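**Ticket 113 — Démo navigation, journée portes ouvertes**
Projet : Lelline (simulateur) / Trevent (planificateur)
Site : Pliranska, salle de démo
Priorité : haute jusqu'à mardi, normale ensuite
État : résolu, un point à suivre

**Symptôme**

Au lancement du parcours « appartement », l'agent simulé part bien, traverse la première pièce, puis se fige à l'entrée du couloir. Pas de plantage, pas de message rouge, la simulation continue de tourner. Trevent renvoie en boucle `no_valid_path` alors que la carte affichée sur le deuxième écran montre un passage libre. Reproduit 3 fois de suite sur le poste de démo, jamais sur le poste de développement. Évidemment.

**Contexte**

Les visiteurs arrivent à 14 h et choisissent eux-mêmes la destination dans une liste (porte, réfrigérateur, fenêtre). C'est le moment que je préfère de toute la visite : on voit les gens se pencher vers l'écran dès que l'agent commence à tourner sur lui-même pour se repérer ! Donc pas question de remplacer ça par une vidéo enregistrée.

**Journal**

- 9 h 10 — Redémarrage complet du poste. Même blocage, même endroit.
- 9 h 25 — Comparaison des versions. Lelline identique des deux côtés, Trevent aussi. Les fichiers de scène ont la même somme de contrôle.
- 9 h 50 — Essai avec la scène « atelier » : aucun souci, l'agent va partout. Le problème est donc lié à l'appartement, ou à ce qu'on charge avec.
- 10 h 15 — Trouvé une différence dans la configuration locale : le rayon de sécurité est à 40 cm sur le poste de démo, contre 25 sur l'autre. Quelqu'un l'a augmenté pour l'atelier, où les allées sont larges, et la valeur est restée.
- 10 h 20 — Avec 40 cm de chaque côté, il faut 80 cm de passage libre au minimum. Le couloir les a, mais de justesse, et la grille d'occupation arrondit vers le haut. Une cellule de trop et tout est fermé.
- 10 h 40 — Retour à 25 cm. L'agent passe du premier coup, c'est un vrai plaisir à regarder.
- 11 h 05 — Batterie de trajets lancée via Kassa, départs aléatoires dans toutes les pièces. Tous arrivent à destination sauf un, voir plus bas.

**Correctif**

Le rayon est maintenant défini dans le fichier de chaque scène :

```
scene: appartement
safety_radius_cm: 25
```

La valeur locale est ignorée si la scène en fournit une. J'ai aussi ajouté un avertissement à l'écran quand les deux diffèrent, ça nous aurait fait gagner la matinée.

**Point à suivre**

Le trajet qui échoue dans Kassa vise le réfrigérateur. Le point d'arrivée est placé contre l'appareil, et le sac sombre posé au sol devant sa base compte comme obstacle dans la grille. 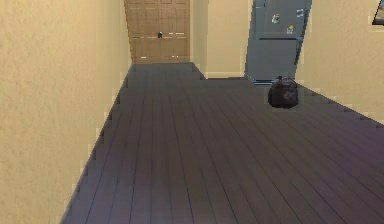 J'ai reculé le point d'arrivée vers le milieu du plancher, côté passage, et relancé le même trajet avec la même graine : arrivée propre. Reste à vérifier les autres cibles de la liste, en particulier la fenêtre, que je n'ai testée que depuis deux départs.

Pour l'équipe d'accueil : si l'agent hésite devant la porte, laissez-le faire, il recalcule et repart. Le bouton « Nouveau départ » marche à tout moment et les enfants ont le droit d'appuyer dessus autant qu'ils veulent.

Je laisse le ticket ouvert jusqu'à la fin de la visite, puis je le ferme avec les journaux de l'après-midi en pièce jointe.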